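Galtholm Games > Participants > Frequently Asked Questions

Athlete Entry and Competition: Frequently Asked Questions

8/9/21
By Annick Guérin, Competition Office

Who may enter the Galtholm Games?
Entry is open to amateur athletes aged 16 and over who hold a current club membership. Unattached athletes may apply through the Competition Office.

How many events may I enter?
Each athlete may enter 2 individual events and one relay. Heats may overlap, and start times will not be changed to suit individual entries.

Is there a limit on places?
Yes. The Games accept 500 athletes in total. The 100 meters is limited to 11 heats, and places are given in order of entry.

Where are the events held?
Track events take place at Bevero Stadium. Throwing events are held on the Moulin field, and the road race starts and finishes at Salska Park.

May I transfer my entry to another athlete?
No. Entries are personal. An athlete who withdraws before the end of July will receive a full refund of the entry fee.

Will athletes be tested for prohibited substances?
Any athlete may be selected for testing, whatever their final placing. Selected athletes must report to the control station with photo identification. Athletes under 18 must be accompanied by an adult.

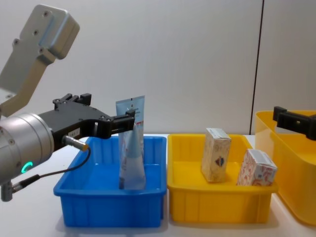
How do I protest a result?
A protest must be made in writing to the referee within 30 minutes of the posting of the result. The decision of the jury is final.

Contact: Competition Office, Galtholm Games | © Galtholm Games | Back to top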